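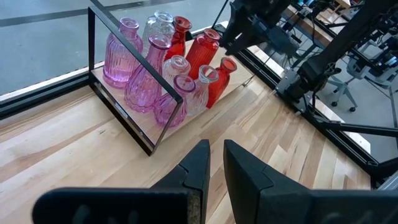 4. Setting out the bud vases

Do the glass before the flowers. Always. The set is nine vases on one wooden board, and it wants sorting dry, on a flat table, before any water goes near it. Pink, clear and red-orange, three of each. Keep them bunched close like the ones on the board here, tall slender pink towards the middle, big squat pink at the back left, little red one out at the front right edge. Board can sit at an angle on the table, looks better than dead straight. The thin black frame stands upright along the left and front edges and stays there, necks can show through it, fine.

4.1 Before you start

You need: the board, the frame, all the vases, a soft cloth, a small jug with a proper spout, a bottle brush (the thin sort, not the baby bottle sort), a towel folded double.

Clear the table first. Phones, cups, keys, everything.

Caution: glass on glass chips at the rim. Lift one at a time. Never two in one hand.

4.2 Washing

1. Lay the towel in the bottom of the sink.
2. Lukewarm water, a drop of washing-up liquid. No dishwasher.
3. Brush the narrow necks gently. Don't force the brush, if it sticks turn it as you pull.
4. Rinse twice. Soap left in the bottom turns the water cloudy by the next day.
5. Drain upside down on the towel. Leave overnight if you can.

Note: ribbed and patterned glass holds on to limescale in the grooves. Half white vinegar, half water, 40 minutes, rinse again. Mikkel Laxdal swears by rice grains and a shake for the long necks — works, but shake softly.

4.3 Putting the set together

1. Board down first. Press each corner, if it rocks move it or put a bit of felt under.
2. Stand the frame at the left and front edges. It should stay up on its own before you let go.
3. Back row next. Working from the back means no reaching over glass.
4. Middle. The tall slender one goes here.
5. Front last, small ones only.
6. Step back, look from sitting height. Guests will be sitting so thats the view that matters.
7. Turn any vase with a mark or bubble in it so the good side faces out.

Caution: don't carry the board with the vases on it. Not even to the next table. Take them off, move the board, start again from step 1.

Note: leave small labels on until the day. Stores at Clotton check sets in and out by label, a missing one means somebody has to look it up by hand. Replacement labels from Fatemeh Tabrizi, ask for sheet 331.

4.4 Water and stems

1. Fill on the board, with the jug, slowly. A third full for the short ones, half for the tall.
2. Wipe drips straight away. Bare wood marks.
3. Cut stems on a slant, strip any leaf that would sit under the water.
4. One stem per vase. Two at most in the wider rims.
5. Heavy heads (garden roses, big dahlias) in the squat vases only. A slim neck with a big bloom in it will go over.

Note: you don't have to fill every one. A few left empty looks good, specially the red with light behind it.

Top up each morning. Change all water every other day, more often in June when the hall gets warm.

4.5 Packing away

1. Flowers out, water out, into the sink not the bucket.
2. Wash as 4.2. Must be fully dry before wraping.
3. Tissue inside the wide rims, then one sheet round the outside.
4. Big vases in the bottom of the box, small on top, card between layers.
5. Board and frame go separately, cloth round the frame so it doesn't scratch.

Chipped or cracked: don't pack it. Wrap in newspaper, write GLASS on it, tell Pouran Zarei the same day.

Spare boxes and tissue: see section 6.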